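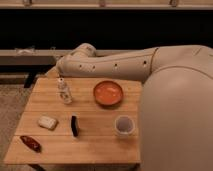
Sirkka Miettinen wants to know how anybody lives with a square table, and whether I ever miss having a long one. She left the comment under my April post about the hallway shelves, and she says she has been going back and forth on it for her own place for months. Everything she sees in the stores is either a big rectangle or a tiny round thing with one leg in the middle that wobbles when you set a cup on it, and she's worried a square will end up covered in stuff by the end of the first week.

Sirkka, I love this question! I started typing a reply under your comment and it got so long that I moved it over here, so you get a whole post.

Short answer: no, I don't miss the long one. Not even a little bit. The longer answer involves a drive to Tultance, a lot of sanding and a rule I made up about small things, so get a coffee.

How I got mine

The table came from Wornell, the secondhand place in Tultance that used to be a feed store. It's roughly 200 miles there and back from Bodesville, which is a silly distance for a table, but I was already going that way to return a borrowed tent and I'm a person who will stop at any building with chairs out front. I went in for lamps. I came out with no lamps and a square table in the back of the car with a blanket over it.

I paid $60. The tag said more, but the top had a gray bloom all over it like it had spent a few summers on a porch, and one of the legs had a split near the top, and the man at the counter looked at it, looked at me, and crossed the price out himself. I would have paid the full price, I think. I'd already decided where it was going to go.

What got me was the planks. The top is made of several long boards laid side by side, all running the same way, and even under the gray you could see faint lines where they met. I'm a sucker for a top made out of real boards. You run your hand over it and there's a tiny change every few inches. My old table was one smooth slab of nothing in particular and I don't think I touched it on purpose once in nine years.

I still don't know what kind of wood it is, by the way. I've had three different answers from three confident people. It's light, it takes oil beautifully and it smelled a little sweet when I sanded it. If you know your woods and want to guess, the comments are open and I promise to believe you until the next person comes along.

Sanding, and the mistake

I started too fine. I'd had some soft used-up sheets left over from the shelves and figured they would do, and after an hour I had a very smooth gray table. So I went out and bought a pack of coarse 60 grit, and the gray came off like flour. Underneath was this warm honey color and I yelled out loud, alone in the garage with a dust mask on!

If you do this yourself, go along the boards, all the way from one end to the other, and don't stop and scrub at a spot. I scrubbed at a spot. There was a dark ring that I wanted gone, and I leaned on it until it was gone, and now there's a shallow place you can find with your fingertips if you know where to feel. I've decided to be fond of it. Then I worked my way up through the finer papers, wiping it down in between with a barely damp rag and waiting for it to dry, and that took most of an evening for each one.

I used Oksanen oil, the clear one in the squat can. (I bought it myself, they've never heard of me.) Two coats, a whole night between them, and then I rubbed it with an old T-shirt until my shoulder gave up. The color went deeper with the first coat and hardly changed with the second, but the second is the one that makes water sit up in beads. I give it a fresh wipe of oil when it starts looking thirsty, maybe twice a year.

The legs I left dark. I went back and forth about stripping them to match and I'm so glad I didn't. The dark underneath makes the top look lighter than it is, and it also hides every scuff from every shoe. The split leg got glue and a clamp and has been fine ever since.

So, the square question

With a long table there's always a far end. You know the far end! It's where the mail goes, and then the thing you meant to return, and the charger, and a hat. You sit at your end and you never have to deal with it because it's way down there. When I cleared my long one off to sell it I found a stack of takeout menus from a restaurant that had closed, and under those a birthday card I never sent.

A square doesn't have a far end. Every part of it is about as close to you as every other part, so if something is on there you can see it and you can reach it, and if you don't want it there you'll get annoyed and pick it up. I hadn't planned on that. I picked the shape because it was the shape of the table I'd fallen for.

The other thing is that you can come at it from any side. I like to stand at mine when I'm sorting something, and I'll go around it like I'm playing pool. It also turns! If I get tired of the light falling across the boards I give the whole table a quarter turn and then it falls along them and the grain looks completely different. Free redecorating.

What it isn't good at is a big dinner. Four people, yes, and comfortably if everyone likes each other. Six people, someone has a knee against a leg. When my family comes I put up the folding table next to it with a cloth over both and we all pretend not to notice the step.

The small things rule

Now to the part you're worried about, which is it filling up with stuff in a week.

My rule is that only small things get to live on the table, and they have to stand far enough apart that I could wipe between them without picking anything up. Small and spread out. I don't have a number. If the cloth can't get through, something has to leave.

It works because small things never look like a pile when they're apart. A little bottle standing by itself toward a back corner looks like you put it there because you like it. The same bottle shoved up against five other things looks like you were on your way to the recycling. I really do think it's the gaps that do it. My sister calls it my chess game and will move a piece when she thinks I'm not looking.

The orange bowl is the one I'd fight for. It's shallow and round with a raised rim, and I put it near the back, close to the center, and then work everything else out from there. Orange on honey-colored wood shouldn't be anything special, they're practically cousins, but in the late afternoon the two of them get going together and I walk past just to look. I tried a blue bowl in the same spot for a while because a magazine told me I needed contrast. The blue was very handsome and I never once walked past to look at it.

I like shallow for a table bowl in general. A deep bowl is a hole. You drop things in and they're gone until you move house. With a shallow one you see everything at a glance, and when it's full it's really full, so you have to do something about it right then.

Pale things are nice on this wood too. White or see-through, anything where the light gets to play a bit. Tall and narrow at the back, low and wide in front of it or beside it, and leave the front edge clear so there's somewhere to put your elbows and your mug. I got that wrong for the first month. I had my favorites lined up along the front like a shop window and I knocked one of them off with my sleeve pretty much every morning.

If you're still deciding

Measure with newspaper. Tape sheets together into a square the size of the table you're thinking of, lay it on the floor where it would go and live with it for a couple of days. I did it after the fact, to see if I could fit a bigger one (I could, but then the closet door would only open halfway). Walk around all four sides carrying a laundry basket. If you have to turn sideways anywhere, go down a size.

Look at the corners too. Mine were sharp when I got it and I took them down just a hair with the fine paper, by hand, a few strokes each. My hips are grateful.

And please don't pass over one because the top looks awful. Press your thumbnail in somewhere near the edge, and if the wood is sound and the legs don't rack when you push, the rest is just sanding. I spent $60 plus paper and oil, and I've seen new ones with a top half as nice for over 300.

Oh, and Sirkka, you asked about coasters in the second half of your comment. I own four and use one. The oil takes care of cold glasses if I get to them before bedtime, but hot mugs will leave a pale ring no matter what I do, and the only thing that's ever helped is rubbing a little oil into the spot with my finger and leaving it overnight. Tell me what you end up getting, and send me the size, I want to know!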